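Devendra Negi
19th October

1/ I promised my sister that I will write down how I made order on the big table. She asked for a short message. It became too long for a message, so I put it in a thread and maybe it is useful for other people with the same kind of table.

2/ The table is in the middle of our room and everybody passes it. When you have a surface at this height, each person leaves one small thing on it. Keys, receipts, a screw from somewhere, a pen that has no cap. In June I could not find the place for one plate.

3/ My first idea was drawers. I looked at a small drawer unit from Pokska and the price was 2,643 rupees. I am not against spending, but for things which fit in two hands it felt too much. I closed the page.

4/ Then I went to Sisodia, the shop near the bus stand, and bought a white plastic basket for 165. It has slots in the walls, so dust and crumbs do not stay so much inside. The floor is smooth and I can wipe it in one movement. The rim is raised and small round things can't run away.

5/ Rule for the basket: only small things, and every thing must be seen from above. If I have to move one to see another, then it is too full. My wife says this rule is strict. She is right, but she also finds her things now.
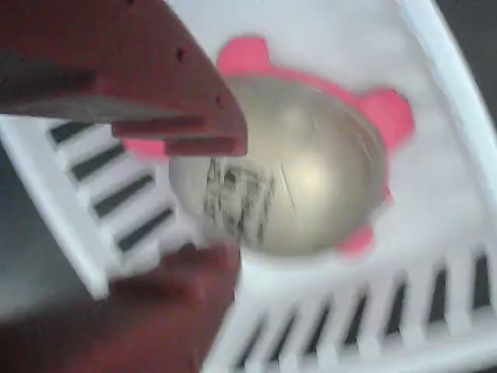 White basket with the pink flower holder. The metal dome gets the middle place.

6/ The flower holder I like very much. I asked everybody at home if we should keep it on the shelf, and the answer was no, it has a nice color and it should be in the basket. Pink on white is easy to find in the morning when I have no glasses on.

7/ The rest I sorted in 90 minutes with a cup of tea next to me. I made three piles on a bed sheet on the floor: stays on the table, goes to another room, goes out of the house. Please do it on the floor. If you make the piles on the table you are only pushing things from left to right.

8/ Paper was the hardest. I had 97 receipts in one envelope, the oldest from a shop which is closed already. I kept the ones with a guarantee and let the others go. My hand was a little heavy when I did it.

9/ Now about the tabletop. It is dark with wood grain, and dark surfaces show every mark. I tried the spray from Buvia and it left a cloudy film which I had to remove again. What I do now is simple: soft cloth, a little warm water, then a second cloth at once. Go along the grain.

10/ The other good side of the dark top: a pale thing on it is impossible to overlook. The card with the black stripes is white, and I see it from the door. For gray things it is the opposite, my eyes go over them. I am slowly learning to choose lighter colors for what I often search for.
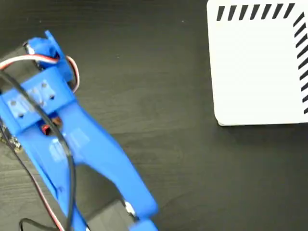
11/ Some people asked me in the replies which cloth. It is the thick one from Uluvora, but an old cotton T-shirt is equally good if you cut off the seams. The seam is what makes the lines.

12/ How I keep it: each evening before dinner, one round along the table. What does not belong goes back to its room. I missed four evenings last week and you could tell.

13/ Next I want to do the shelf above the shoes. If somebody knows how to store umbrellas so that they do not fall on my feet, please write to me.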